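Getting a musty smell out of things that were kept in a cellar

Posted by Pankaj Gautam, 2019-08-19
Viewed 2,114 times

We moved into a ground floor flat in February and put five boxes in the cellar, as there was no room for them upstairs. I have now brought them all up and everything smells of damp. There is no mould that I can see, apart from a few grey spots on one of the cardboard boxes, which I have thrown out.

The boxes held the children's soft toys, a lot of paperback books, two wool blankets, and our sports things (table tennis bats in their cases, trainers, a badminton set). I have washed one blanket at 30 degrees and it still smells, though less than it did. I tried a scented fabric spray on the toys and now they smell of damp and lavender.

Is there a way to get rid of this properly, or do I have to throw things away? I would like to keep the books if possible. I would also like to know how to store everything afterwards, because some of it will have to go back down.

Babita Kashyap

I had the same thing after three years with a storage unit at Sikudari. Most of it came right but it took a few weeks. Stop using the spray, as it only covers the smell and the toys will need a wash to get it out again. Do the work in a dry room with the window open, and sort by material first.

Soft toys
Check the label. If it says machine wash, put the toy in a pillowcase, tie the end and wash it on a gentle cycle with an ordinary detergent. Leave out the fabric softener. If it can't be washed, put it in a large bag with a few spoonfuls of bicarbonate of soda, shake it, leave it overnight and then brush or vacuum the powder off. Small ones dry faster if you set them out singly on a table and turn them over now and then. The filling takes much longer to dry than the outside, so squeeze them before you put them away.
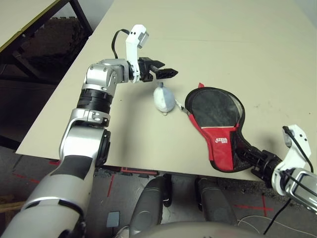 Books
Stand them upright with the pages fanned out, somewhere airy but out of direct sun. After a couple of days, put them in a lidded box with an open tub of bicarbonate of soda in one corner. Don't sprinkle it on the pages. Leave the lid on for a week and then smell them. Old paperbacks with brown pages may never be quite right.

Blankets
Wash them again on the wool setting with a cup of white vinegar in place of softener. Dry them flat, outdoors if the weather allows. Don't put wool in the tumble dryer.

Trainers
Take the insoles and laces out. The insoles are cheap to replace and are usually where the smell is.

Karabo Molefe

Just bin the lot and buy a dehumidifier. Cellar smell never comes out of trainers.

Polyxeni Bakalis

I agree with most of what Babita says, but she has left out the bats, and those need a bit of care. Don't wash them and don't use vinegar, as it isn't good for the rubber. Take each bat out of its case and wipe the rubber with a cloth that has been dipped in plain water and wrung out well. Let it dry away from the radiator.

The case is often worse than the bat, because it stays zipped up and no air gets in. Open it out completely so that both halves are exposed and leave it like that for several days.

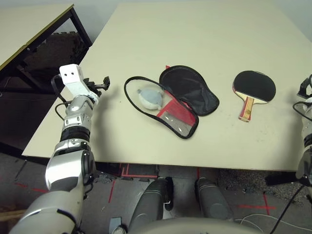

If it still smells after that, wipe the lining with a little washing-up liquid in water, then with clean water, and let it dry fully before anything goes back in. The same goes for the badminton bag.

As for storage, don't use cardboard in a cellar again – it takes up moisture from the floor and holds on to it. Plastic boxes with a proper seal are fine, but only if the contents are completely dry when you close them. Keep the boxes off the floor on a shelf or a couple of bricks, and leave a gap between them and the outside wall.

I would buy a cheap humidity meter before spending money on a dehumidifier. If it stays over 65 per cent down there, keep the books and wool upstairs whatever box they are in. It is also worth asking your landlord whether the air bricks have been blocked. Ours had been painted over.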